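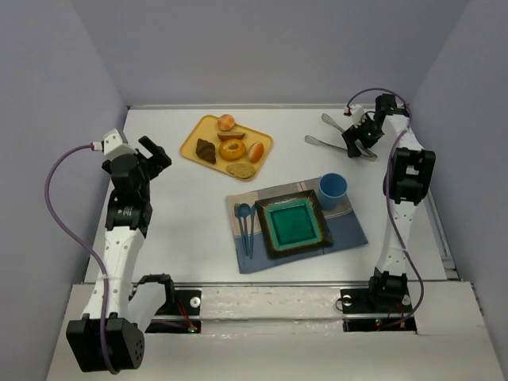
The long silver tongs, over the white table.

I have been putting together a play bakery since December. It started with one set of pretend bread from a shop in Ellaton and it has grown from there, the way these things do. I wrote a little about it last month, and several people asked for more on the tray and the tongs, so this post is mostly that. The register and the paper bags can wait.

The tongs first. I wanted real ones. The sets made for children usually come with a short plastic pair that bends in the middle when you squeeze, and the food slides out sideways. Mine are plain metal, the kind with long flat arms, and they came from the kitchen aisle at Kivel. I looked at three other pairs. One had scalloped ends that dug into the soft pieces, one had a locking ring that kept dropping down and shutting them, and one was so stiff that I got tired of it before I left the store.

Long arms have a drawback. The farther the ends are from your hand, the more they wander, and a small twist at the grip turns into a big one at the bread. Holding them closer to the middle helps. I have also learned to come in level and low, and to squeeze about as hard as I would squeeze a real roll – any harder and the pretend ones shoot out across the table.

The tray was easier. I wanted it yellow. White food trays look like a cafeteria to me, and brown ones make the croissants disappear. This one is 295 millimeters on the long side, according to the label, and it has a low rim. I think the rim matters more than the color. A high rim gets in the way of the tongs when you try to reach the pieces near the side, and with no rim at all everything ends up on the floor the first time somebody carries it. It cost a little more than I wanted to pay. There was a cheaper one in the same yellow, but it was 2 inches shorter and the doughnut would have been left out.

I put the tray down at a slight angle. Straight looks tidier, but with the tray turned I can get at the corner pieces without reaching over the others.
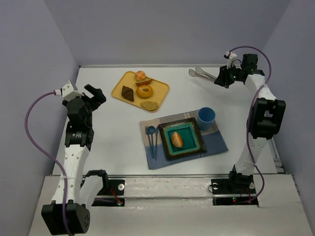 One reader wrote in to say that tongs are the wrong tool for a play bakery and that I should have bought a flat server, the kind used for cake. Her point was that tongs need two sides of the pastry to be clear, so every piece has to sit apart from its neighbors, and children will never lay them out that way. She runs a pretend café at home with a server and a stack of small plates and says it goes much faster.

I think she is right about the spacing. I tried the tray full, with everything touching, and it took forever to get the first piece out. After that it was easy. But the server has the opposite trouble. You need something to push the food onto it, and with a rim on the tray you are tipping the blade over the edge the whole time. I would use a server on a board. On this tray I am staying with the tongs.

The other thing that came up was the food itself. All of it is Sindano, bought loose out of a bin. They sell boxed sets too, but the boxes are heavy on cupcakes and I don't have much use for cupcakes. Buying loose took three trips. The bin gets picked over, and some of what is left at the bottom has a dent or a mark on it. I passed on a very nice loaf because one end was flattened. I went back for it later and it was gone.
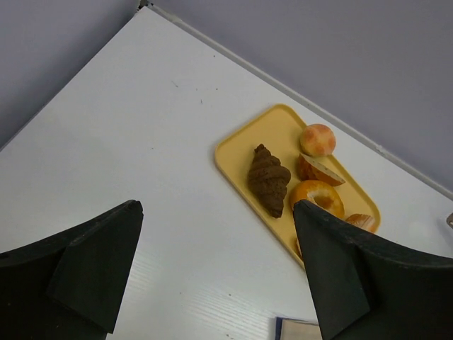 Choosing what goes on the tray takes me longer than it should. I want a mix of shapes, so that no two pieces are picked up in the same way, and I want at least one dark thing among all the orange and gold. The chocolate croissant does that job. It has deep twisted ridges, and I like to lay it with its narrow tip pointing off to one side so the tongs can close on the wide part. The round bun with the crackled top is the one people ask about. I think of it as a melon pan, though the color is more pink than any I have eaten. The wedge is the hardest to lift. It wants to turn as soon as one side is held tighter than the other. The glazed ring doughnut I leave for beginners.

I keep the pieces I am not using in a shoebox with a folded dish towel in the bottom. They pick up dust and lint if they are left out, more than I expected. A damp cloth takes care of most of it. For the ridges I use an old soft toothbrush with a drop of dish soap, then set everything on a rack until it is dry. I tried one piece in the dishwasher and won't do that again.

The tongs go in the drawer with the real ones, and yes, I have reached for the wrong pair while making dinner. I may tie a bit of string around the handle. 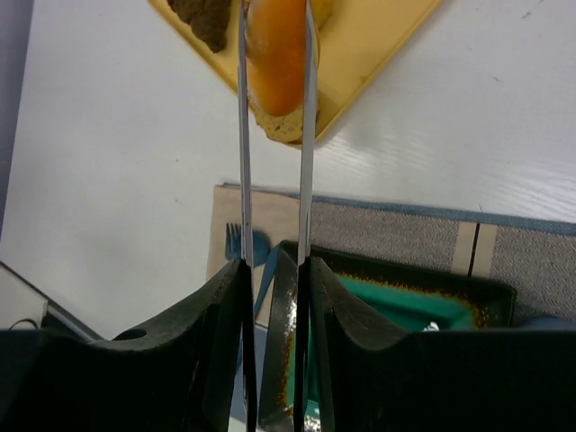 The glossy roll, lined up between two strips of metal.

Rolls turned out to be good practice. They are smooth on top, and if the tongs are too high they slip right off the curve. Go down past the widest part before you squeeze. The pale underside has more grip than the shiny top, so a lower hold works better there as well.

Next I want a second tray, the same size if I can find it, so that pieces can move from the shelf tray to a customer tray the way they do at the bakery on Dafis Street. Kivel was out of the yellow when I checked. They had a green one, and I stood there with it for a while and put it back. I also need a price list. I have been charging 100 for everything and was told this morning that it is too much for a bun.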